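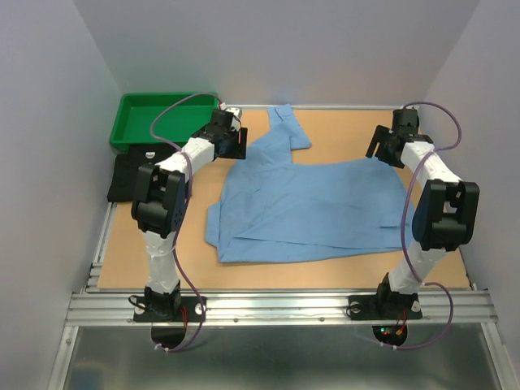

4장. 셔츠 개기 가르치기 (원격 조작으로 시범 녹화하기)

3장까지 따라오셨으면 팔 두 대가 앞쪽 알루미늄 레일에 단단히 고정되어 있고, 전원을 넣었을 때 팔이 제자리를 찾는 것까지 확인하셨을 거예요. 이제 제가 제일 좋아하는 부분입니다. 로봇한테 옷 다루는 법을 직접 보여주는 거죠!

이 장에서는 Nimach 조작기 한 쌍을 양손에 쥐고 Traltix 팔 두 대를 움직이면서, 그 움직임을 Orbán 녹화 프로그램에 저장합니다. 팔을 직접 손으로 잡고 끌어서 가르치는 방법은 5장에 따로 적어 두었어요. 저는 옷감만큼은 원격 조작을 권합니다. 팔을 붙잡고 밀면 제 손이 자꾸 카메라에 들어오고, 무엇보다 두 팔을 동시에 부드럽게 움직이기가 정말 어렵더라고요.

4.1 준비할 것

- 무늬 없는 셔츠 한 벌. 저는 연한 파란색을 씁니다. 작업판이 황갈색이라 옷 가장자리가 눈에 잘 들어와서 좋아요. 처음부터 체크무늬나 검은 옷으로 시작하면 주름이 잘 안 보여서 고생합니다.
- 뒤쪽 왼편 구석에 놓을 트레이. 저는 테두리가 올라온 초록색 플라스틱 트레이를 씁니다.
- Nimach 조작기 왼쪽, 오른쪽 각 한 개와 연결선
- 케이블 타이 몇 개(아래 주의를 꼭 읽어 주세요)
- Orbán이 깔린 노트북. 저장 공간을 넉넉히 비워 두세요.

주의: 팔이 켜져 있는 동안에는 작업 공간 안에 손을 넣지 마세요. 셔츠를 다시 놓을 때마다 일시정지 버튼을 먼저 누르는 습관을 들이시면 됩니다. 저도 귀찮아서 한 번 건너뛰었다가 집게에 소매 끝을 물린 적이 있어요. 셔츠 소매가 아니라 제 소매였습니다.

4.2 케이블 정리

그리퍼에서 나오는 보라색 케이블은 큰 호를 그리도록 여유를 남긴 다음 팔을 따라 내려서 레일 아래로 빼 주세요. 팽팽하게 당겨 묶으면 손목을 돌릴 때 커넥터가 빠지고, 너무 늘어뜨리면 천 위로 내려와서 셔츠를 같이 쓸고 다닙니다. 레일 아래쪽에서 케이블 타이로 묶되, 마지막 타이는 손목을 양쪽 끝까지 돌려 본 뒤에 조이세요.

참고: 오른팔 케이블은 오른쪽 벽 쪽으로 둥글게 휘는 게 정상입니다. 벽에 살짝 닿는 정도는 괜찮은데, 팔꿈치가 벽 쪽으로 움직일 때 그 사이에 끼지는 않는지 한 번만 봐 주세요.

4.3 조작기와 팔 맞추기

1. 팔 전원을 켜고, 두 팔이 대기 자세로 올라갈 때까지 기다립니다.

2. 조작기를 책상 위에 좌우로 놓습니다. 꼭 작업판과 같은 방향을 보게 놓으세요. 비스듬히 놓아도 프로그램은 아무 말을 안 하는데, 막상 움직여 보면 왼손을 앞으로 밀 때 팔이 엉뚱하게 대각선으로 갑니다.

3. Orbán에서 '짝 맞추기'를 누르고, 조작기의 관절을 화면에 나온 팔 모양과 비슷하게 맞춥니다. 완전히 똑같을 필요는 없어요. 막대가 전부 초록색으로 바뀌면 됩니다.

4. '연결'을 누릅니다. 이 순간 팔이 조작기 자세를 따라 조금 움직입니다. 놀라서 조작기를 놓지 마세요! 팔도 같이 떨어집니다.

5. 왼쪽 손잡이를 천천히 쥐었다 폈다 해 보고, 오른쪽도 똑같이 합니다. 집게가 손보다 늦게 따라오는 느낌이 들면 설정에서 응답 지연을 확인하세요. 저는 12밀리초로 두고 씁니다.

6. 셔츠 없이 빈 작업판에서 연습합니다. 두 집게를 판 한가운데로 모았다가 벌리고, 왼쪽 집게를 트레이 위까지 보냈다가 돌아오는 동작이 편해질 때까지요. 저는 첫날 내내 이것만 했는데 그만한 값어치가 있었어요.

주의: 집게 끝으로 작업판을 누르지 마세요. 조작기 쪽에는 바닥에 닿은 느낌이 거의 안 옵니다. 바닥 힘 제한값은 처음에 400으로 맞춰 두고, 익숙해진 뒤에도 1000을 넘기지 않는 게 좋습니다.

4.4 셔츠 놓기

여기가 의외로 중요해요. 예쁘게 펼쳐 놓고 시작하면 로봇은 예쁘게 펼쳐진 셔츠만 다룰 줄 알게 됩니다. 그래서 저는 일부러 판 한가운데에 구겨진 채로 툭 놓습니다. 어떤 때는 소매 하나가 뒤쪽으로 뻗고, 어떤 때는 몸통이 반쯤 뒤집혀 있고, 그런 게 다 좋은 시작이에요.

1. 일시정지를 누릅니다.

2. 셔츠를 무릎 높이쯤 들어 올려 한 번 뭉친 다음 판 위에 떨어뜨립니다. 손으로 모양을 고치지 마세요. 고치고 싶어도 참으세요.

3. 판 밖으로 나간 부분만 안쪽으로 밀어 넣습니다. 앞쪽 레일에 천이 걸쳐 있으면 그대로 두지 말고 다시 떨어뜨리세요.

4. 손을 빼고, 일시정지를 풉니다.

4.5 시범 한 번 녹화하기

1. 두 팔을 시작 자세로 보냅니다. 왼쪽 집게는 셔츠의 왼쪽 위편, 오른쪽 집게는 셔츠 오른쪽 빈 곳 위에 두면 편합니다. 둘 다 셔츠 위에 있으면 첫 동작에서 서로 부딪치기 쉬워요.

2. 발판을 한 번 밟아 녹화를 시작합니다. 밟고 나서 한 박자 쉬세요.

3. 뻗어 나온 소매나 옷자락처럼 잡기 쉬운 곳을 집습니다. 집게를 크게 벌려서 내려가고, 천이 집게 사이에 들어온 걸 눈으로 본 다음에 닫습니다.

4. 다른 팔로 반대쪽 끝을 찾아 잡고, 두 팔을 같이 들어 올렸다가 판 위로 내리면서 펴 줍니다. 한 번에 안 펴지면 두 번, 세 번 해도 됩니다. 이런 다시 하기도 그대로 녹화해 두세요. 나중에 로봇이 비슷하게 꼬였을 때 큰 도움이 돼요.

5. 소매를 하나씩 안쪽으로 접고, 몸통을 세로로 접은 뒤 아래에서 위로 반을 접습니다. 순서는 매번 똑같이 해 주세요. 기분 따라 어느 날은 소매부터, 어느 날은 몸통부터 접으면 로봇이 중간에서 머뭇거립니다(제가 그랬습니다, 데이터 하루치를 버렸어요).

6. 다 접은 옷을 뒤쪽 왼편에 가져다 놓습니다. 트레이 안이든 트레이 앞이든 한 곳으로 정하고 바꾸지 마세요.

7. 두 팔을 시작 자세로 되돌리고 발판을 다시 밟아 녹화를 끝냅니다.

참고: 시범 도중에 멈춰서 생각하지 마세요. 로봇은 그 멈춤까지 배웁니다. 다음에 어디를 잡을지 모르겠으면 차라리 그 회차를 버리고 새로 시작하는 편이 빠릅니다.

4.6 몇 번이나 보여줘야 하나요

제일 많이 받는 질문인데요, 셔츠 한 벌 기준으로 저는 400회 정도를 모으고 첫 학습을 돌렸습니다. 한자리에서 다 하려고 하지는 마세요. 저는 한 번 앉으면 21회까지만 하고 일어납니다. 그 이상 하면 손목이 굳어서 동작이 거칠어지고, 나중에 재생해 보면 티가 나요.

Saltdale 작업실에서 같이 쓰던 Li-hua Hsu 씨는 회차마다 짧은 메모를 남기는데, 저도 그걸 보고 따라 하게 됐습니다. '오른쪽 놓침, 다시 잡음' 정도면 충분해요. 나쁜 회차를 골라낼 때 영상을 처음부터 다시 볼 필요가 없어집니다.

4.7 잘 안 될 때

한쪽 팔만 따라오지 않아요.
그쪽 조작기 연결선을 뽑았다 꽂고 4.3의 3번부터 다시 하세요. 그래도 안 되면 팔 전원을 껐다 켜는데, 끄기 전에 팔을 낮은 자세로 내려 두세요. 높이 든 상태에서 끄면 뚝 떨어집니다.

집게가 천을 자꾸 놓쳐요.
너무 위에서 닫고 있을 가능성이 큽니다. 조금 더 내려가고, 집게를 살짝 눕혀서 주름의 접힌 등을 옆에서 물어 보세요. 납작하게 깔린 한 겹짜리 천은 저도 잘 못 집습니다. 먼저 한쪽으로 밀어서 주름을 만든 다음 집으면 훨씬 쉬워요.

두 팔꿈치가 벽에 가까워서 불안해요.
팔을 너무 뒤로 뻗은 채로 접고 있는지 확인하세요. 셔츠를 판 앞쪽으로 조금 당겨 놓고 접으면 팔꿈치가 덜 벌어집니다.

재생하면 녹화할 때와 다르게 움직여요.
재생은 셔츠를 보지 않고 팔 움직임만 그대로 되풀이합니다. 셔츠가 녹화 때와 똑같이 놓여 있을 리가 없으니 허공을 집는 게 당연해요. 재생은 녹화가 제대로 저장됐는지 볼 때만 쓰시고, 셔츠를 보고 움직이는 건 6장의 학습을 마친 다음에 시험해 보세요.

녹화를 마치셨으면 팔을 대기 자세로 내리고 조작기 연결을 끊은 뒤, 회차 폴더를 외장 디스크에 한 벌 복사해 두세요. 손으로 직접 끌어서 가르치는 방법은 5장으로 이어집니다.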